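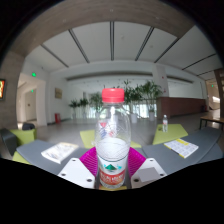

Bottle in the fingers, magenta pad behind, lobby.

Nov 29, 2020

Shopping list day. The February order has to be in before anyone upstairs remembers we exist, so I sat down with the hand-held gripper, a bottle of water and the spreadsheet, in descending order of how much I trust them.

Where the money stands: 107 per set of fingers from Prindisetti, pads extra. Pads are always extra. I want 6 sets. The spreadsheet wants 3. Last year's me, who wrote the spreadsheet, assumed fingers last forever and that screws come free with the air.

Notes for whoever places the order:

Fingers. Stay with the white wedge kind, two screws a side. The Jilitz ones are cheaper and need their own mounting plate, which Jilitz will sell you for the difference plus lunch. I did the sum twice and it came out worse the second time.

Pads. Keep the ridged grid. Smooth ones are in the catalog under "premium," and I have no idea who they are premium for. Ask for magenta again. It shows up well against clear plastic and I'm tired of hunting for a gray pad on a gray table.

Test objects. There is no budget line for these, so we've been living off whatever the vending machine drops. Clear ribbed bottles should stay on the list: the room shows through them all bent, and any camera we buy had better cope with that. Put down one case. Call it "calibration consumables" and it will sail through.

Arm. Nellumis quoted a lead time of 90 days, then added "over" in front of it when I asked them to put it in writing. If that holds, February is when we order it and not when we see it. So the hand-held stays in service through spring and needs its own spares. Budget them separately. Do not let them get folded into the arm line, where they will be cut along with the arm.

Miah software seats: renewing what we have. The upgrade page has a button marked "talk to us" where the price should be, so no.

Still open: who pays shipping on the pads, and whether 6 sets becomes 3 by Tuesday. Asking for 6 anyway.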